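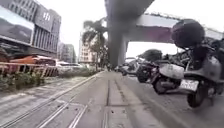 One of the reviewers of our first report asked why a student team should drive on a real sidewalk at all, when the same navigation code can be tested in simulation at almost no cost. The question is fair, and we try to answer it in this section before we give the results.

4. Outdoor trials

Figure 1. A walkway under the viaduct, with a low curb and parked scooters on the right and metal strips set into the pavement on the left.

4.1 Choice of the route

The Derese project is a two-semester course in which students build a small delivery robot and bring it to the point where it can follow a walkway without help. In the first semester all driving was done in simulation and in the corridor of the Jarnham building. The corridor has a flat floor, straight walls and constant light, and after a few weeks every team could pass it. We therefore looked for an outdoor route which is still simple in its shape, but which contains the small difficulties of a normal city street.

The walkway in Figure 1 has a simple shape. It runs straight ahead under an elevated concrete viaduct, and a pedestrian would not find anything difficult in it. For a robot with a low camera the situation is different. The slabs are divided by a dark seam along the middle of the path, and our line detector, which was trained on corridor floors, often took such seams for the border between floor and wall. The metal strips on the left make long lines with short cross-pieces between them, and these lines are in many cases stronger than the line of the curb. The left side of the walkway is bounded by low plants, which do not give a clean edge. On the right the curb is clear, but the parked scooters stand close behind it with their rear ends toward the path.

4.2 Procedure

Each of the 2 teams completed 8 runs in May. A run started at the same chalk mark and ended when the robot reached the second mark, or when a student pressed the stop button. One student always walked behind the robot with the remote stop, and another walked ahead and spoke to pedestrians. The robots used the Jolum base, which all teams received at the beginning of the course, and the maximum speed was limited to a slow walk.

The students labeled the recorded frames by themselves. From all runs they selected 1,347 frames and marked in each of them the drivable area, the curb and the obstacles. Frames with motion blur were kept, because the teams wanted the detector to see them also in training. In 282 frames the two labelers did not agree about the left border of the path, and these frames were discussed in class until a common rule was found. The rule says that metal parts which lie flat in the pavement belong to the drivable area, but that the robot should prefer the concrete when there is enough space.

4.3 Observations

The first team followed the curb at a fixed distance. This method was stable where the curb was visible, but it brought the robot near to parked scooters – a tire or a license plate that reached over the curb was seen late, and the student had to press stop. The second team estimated the whole free area and drove in its center. Their robot kept a better distance on the right side, but it was slower to decide and sometimes turned toward the metal strips when the seam was detected as a border.

Light was a larger problem than we expected. Under the deck the ground is shaded, while the sky beside the pillars is bright, and the automatic exposure of the camera reacted to the sky. Both teams solved this in the same way, by computing the exposure only from the lower half of the picture. It is a small change in the code, but it was found only after the teams compared their recordings from the afternoon with those from the morning.

4.4 Remarks on teaching

In the final interviews the students named the labeling work as the most boring part of the course and also as the part where they learned the most about their own detector. We plan to keep it in the next course at Cendbridge, with a shorter list of classes. The stop button will be moved from the remote control to a separate handle, as several students asked for this after the first outdoor day.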